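Facilities and Automation List
Subject: Re: Status of the waste and floor chores evaluation

The Pomero working group thanks members for their replies to the May circular. The message below answers the point raised most often, which is quoted first.

> The circular states that lounge housekeeping has been
> moved from "not feasible" to "under evaluation." Our
> office would like to know what changed. Emptying a small
> bin is a short job for a person. We were told two years
> ago that bags were too soft and too thin for any machine
> to manage, and we have planned our contracts on that
> basis.
> Office Services, Pisari building

The classification changed when two-armed machines became available to the group for trial. A bag has to be held in one place and drawn up from another, and a single arm did poorly at this in the earlier Mistus review. The present work uses both arms on the bag over a wire-mesh wastebasket.

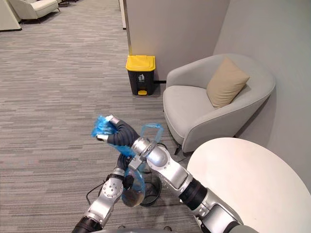
Should a building reduce its cleaning contract on the strength of these trials? The group advises every office to keep its present contract in full until the evaluation has closed and the results have been circulated.

The group has logged 155 attempts at bag removal to date. An attempt is entered as complete only if the bag leaves the bin without a tear and without a person touching it. Attempts that need help are entered separately and are not counted toward the total reported to member offices. Fitting a fresh liner is a separate task and has not yet been scored.

Members should also note that furniture affects the work a great deal. Chairs on casters, low tables and cables on the floor all change from one hour to the next, and a route that was open in the morning may be closed by the afternoon. 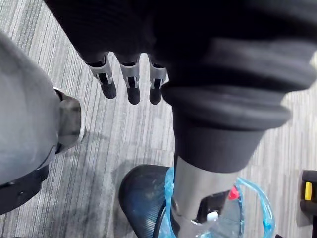
For that reason the group will not accept results gathered only in a cleared room. Offices that wish to offer a space should leave it in its normal daily state and send a floor plan to the list under reference 1629. Carpeted areas are preferred for the next stage, as the Peng site has hard floors only.

Shop-floor chores, including bench clearing and scrap collection, remain outside the present evaluation. Requests on those subjects should be sent under reference 1234 and will be held for the next circular.

Pomero Working Group on Building Automation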